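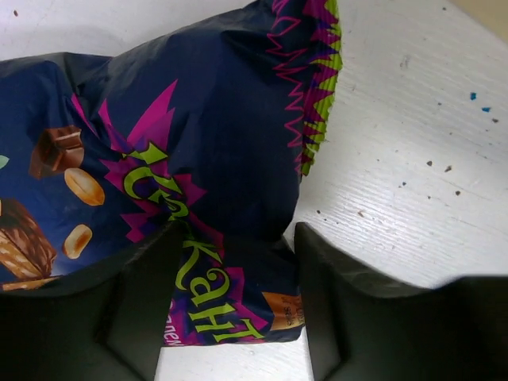

Harvey Poirier wrote in to ask why his kitchen drawer fills up with half-eaten bags of chips and nuts, all of them folded over and all of them stale. He wanted to know which clips to buy. My reply was that he could skip the clips for most of them, and a few readers asked me to put the rest of it on a page.

Closing a bag without a clip

Press the air out first. Lay the bag on the counter and run your hand from the bottom toward the open end. Go gently with chips. Nuts can take more pressure.

Fold the two top corners in toward the middle so they meet or nearly meet, the way you would start a paper airplane. Then roll the top down tightly, two or three turns. On the last turn, tuck your thumbs behind the folded corners and flip them forward over the roll. The bag holds itself shut. It takes a few tries to get the hang of it.

This works on any bag with a hand's width of empty film above the food. Small single-serve bags don't have enough to fold. Tip what's left into a jar with a screw lid and throw the wrapper out.

Opening the bag

How you open it matters later. If you tear down the side, there is nothing left to roll. Pinch the front and back just under the top seal and pull them apart evenly. If the seal won't give, use scissors and cut straight across right below the ridged strip. I keep a pair on a hook next to the snack shelf for this.

Don't leave the cut strip on the counter. It ends up in the sink strainer.

Where to keep open bags

A drawer is a poor place because bags lie flat and get buried. I use a shoebox on the pantry shelf with the bags standing up, rolled end on top. Open ones go in front, sealed ones behind. When the box is full I don't buy any more.

Keep salted nuts away from the stove. Heat turns the oil, and you'll smell it when you open the bag – a bit like old paint. Nuts that smell that way should go in the trash. Unsalted nuts and seeds I keep in the freezer, in jars, and take out what I need.

Bags with print you can't read

Diane Fortin gets snacks from an import store in Drudville and asked what to do when she can't read the label. Write on a strip of masking tape what's inside and the month you opened it, and stick it on the front. If anyone in the house has a food allergy, find out what the ingredients are before the bag goes on the shelf. A picture on the front doesn't tell you everything that's in it. Most import stores put their own translated sticker on the back, so look there first.

Empty wrappers

Most snack bags go in the regular trash. Our hauler won't take them with the recycling, and yours may not either, so check the list on their site.

Shake the crumbs out over the sink before you toss the bag, especially in summer. Crumpled wrappers spring open again and fill up the can. Flatten the bag, fold it lengthwise into a strip, and tie it in a loose knot. One larger bag can also hold all the small ones. Stuff them in, then roll it down and tuck the corners the same way as before.

Next page: bread bags and what to do with the ties.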